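Tabletop Gallery: Plate, Basket and Toaster Oven

Added 15/05/2020

Small kitchen items on a brown table, part of the Wattimena tabletop pages. The group is a plate, a basket, a cucumber and a white toaster oven. Click any picture for the larger version. Captions are by Syafiqah Pillai.
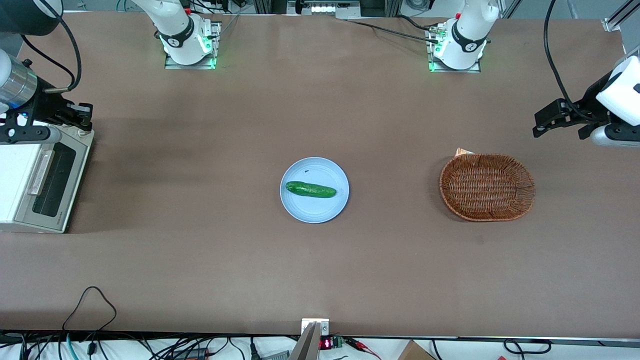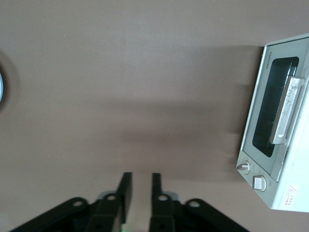
First picture: cucumber on the pale blue plate, wicker basket to the right, toaster oven at the far left. Second picture: the oven from above, with the Toshiba name on the door frame and the two knobs on the control panel.

Notes on the items

Plate. Round, pale blue, with a slightly raised rim. It is listed in our kitchen index as item 204. The same plate is used in the bread and fruit galleries.

Cucumber. One, whole, with the skin on. We keep vegetables whole for this series. Sliced ones are in the Skamdale gallery.

Basket. Oval, woven wicker, reddish brown, with a braided rim. It was bought secondhand along with two larger ones that are shown on the Tondadico page. The larger ones have handles.

Toaster oven. White, with a dark window in the door and a long handle. The handle has scratches and smudges on it. The lower knob is the larger of the two, and both have small printed markings around them. There is a small warning label with a red triangle on the front. Readers have asked for the model number, but we did not write it down when the index was made. Dimas Sembiring will add it when the list is next revised in November.

Using the gallery

The kitchen section now has 200 pictures, shown 10 to a page. You can sort them by item, by color or by date added. Sorting by color uses the main item only, so this page comes up under blue for the plate and not under brown for the table.

Pictures may be printed for classroom or home use. Please keep the caption with the picture if you put it on a wall or in a handout. For corrections to a caption, write to Dimas with the gallery number, 1093, and the position of the picture on the page.

Next gallery: Mugs and Saucers
Previous gallery: Cutting Boards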